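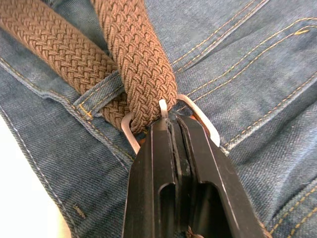

Can a machine do the laundry yet? Part 2: Getting things ready for the wash

Back again with the robot question, because my inbox won't leave it alone. Last time was dishes. This time it's the stuff before the washer even starts. Belts out, pockets emptied, zips up, legs straight. Boring jobs. Also the jobs that wreck a load when you skip them.

Short answer: bits of it, slowly. Long answer below, with the tips mixed in so you get something out of this even if you never own a robot.

Belts first

Always out before the wash. A buckle banging around in the drum chips the enamel, and braided ones stretch if they get soaked and spun. Undo the buckle, then pull from the buckle end, one loop at a time. Don't yank the whole thing in one go, that's how loops tear off at the bottom stitch. If it sticks, it's nearly always the back loop. Push the waistband toward the belt instead of pulling harder.

For a machine this is a rotten job. Soft thing threaded through another soft thing. You and I feel the prong let go without looking. A gripper with two stiff fingers has to be lined up right on it, and if it's off by a bit it gets a pinch of denim and no buckle. I'd call belts a no for now, unless you have all afternoon.

Picking up and straightening
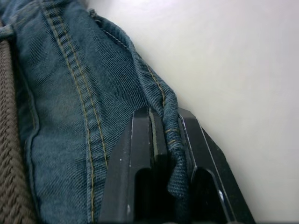
Most wrinkles in jeans come from how they went in, so give them a shake and smooth the side seams before they go near the drum. Seams are your handle. They're thick, they don't stretch much, and they tell you which way the leg runs. Same goes for a robot: give it the rolled outer edge, the stiff part with gold stitching on it, and two flat fingers can pinch up a decent fold. Ask it to grab the flat middle of a panel and it's a lot harder. So if you're ever setting out clothes for one, edges facing the gripper. Works for kids learning to fold too.

Pulling a leg the right way out is harder. You stick an arm down and grab the hem. No good machine version of that I know of.

Pockets

Tissues, coins, that one screw. Check the coin pocket, everyone forgets the coin pocket. Turn them all the way out if theres sand. Machines: no. Feeling around in a pocket you can't see into is about as tough as it gets.

Working with two hands

One arm holds, one arm does. If you're stuck on any fiddly clothes job, stop holding the thing in the air and put it flat on a table, waistband toward you.
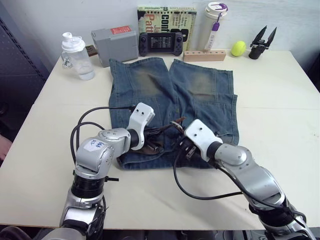
Shorts flat, waist to the front, both arms on the brown strap.

A pale tabletop helps, dark cloth shows up on it and you'll spot a dropped button. Keep the middle clear and push your odds and ends to the back.

What I'd pay for

Depends on your back and your patience. The Rindix folding cabinet was 200 to rent for the month. Fine on towels and tees, but you still clip every piece in by hand, so I was doing half the job standing up anyway. The Zindon arm kit is listed at 906 and it's a hobby thing, plan on evenings of fiddling. Neither one touches a belt.

Cheaper, and I use all of these:

A Brustatetti mesh bag for anything with a metal buckle sewn on. Zip closed, tuck the pull in.

Bensaid stain bar for yellowish marks on denim. Wet, rub, leave 40 minutes, then wash cold. Test inside the hem first.

An S-hook on the laundry door for belts. Buckle up, so they hang straight and you can see wich one you want.

Jeans inside out, zip and button done up. Saves the color and saves the other clothes from the zipper teeth.

Timing

I did 7 pairs start to finish by hand, belts and pockets and all, before the coffee went cold. I haven't seen a machine come near that. Next up is socks, send me your worst ones.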